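How to read a live war blog without being had

Most live pages on a war are written fast, by people a long way from it, out of agency copy and messaging channels. I read five of them most mornings and trust none of them before lunch. What follows is the method I use. It is slow, and it will spoil some good stories for you.

1. Find the first version

Live pages run newest first, so the bit you see is usually a reaction to a reaction. Scroll down until you hit the first mention of the thing. If a minister "hit back" at 11.40, there ought to be something earlier that he was hitting back at. Quite often you'll find a half sentence from a longer speech. Go and read the speech. Presidents and foreign ministries publish theirs, usually in English by the evening.

2. Ask who is speaking, and who is only being mentioned

"Europe wants" means nothing. The country holding the EU presidency chairs meetings and sets the agenda, but it can't hand out a ban by itself. One government saying it is in favour of something is one government. When you see "Brussels is ready to", look for a named person or body. If you can't find one, treat it as gossip.

3. Be mean about numbers

Say the page reports 200 dead at a barracks. Whose count? An army claiming enemy losses has every reason to round up, and the army that took them has every reason to round down. I write the figure in a notebook with the source beside it and come back in June, or whenever the dust settles. My notebook has 34 such claims in it so far. I have managed to settle very few, and I'm not proud of how many I had repeated at dinner.

4. Check whether the second source is a source

Ilona Balogh, who edited foreign copy for years before I knew her, taught me this one. Take an odd phrase from the report and search for it in quotation marks. If about 70 sites come back with the same clumsy wording, you have one report and a lot of copying. Translation slips are handy here, as a mistake travels with the text.

I tried doing this with Zilto, a tool that claims to rate stories for reliability. It gave the copied ones high marks for being widely reported. Make of that what you like.
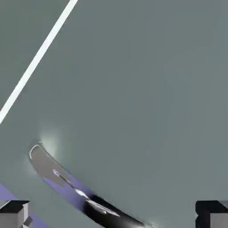 5. Treat "read more" as part of the story

The teaser is written to be clicked. Open the full piece and see if the opening claim survives to the fourth paragraph, where the "could" and "according to" tend to live. If the piece is behind a paywall and you won't pay, you haven't read it, so don't quote it.

6. Look again the next day

Corrections on live pages are made quietly, or the entry just goes. Save a copy of anything you mean to argue about. I use the plain "save page" option in the browser. Flollis does the same job with more buttons and wants an account.

If the claim is still standing after a day, with a name on it, you can start repeating it. I would still say where you got it.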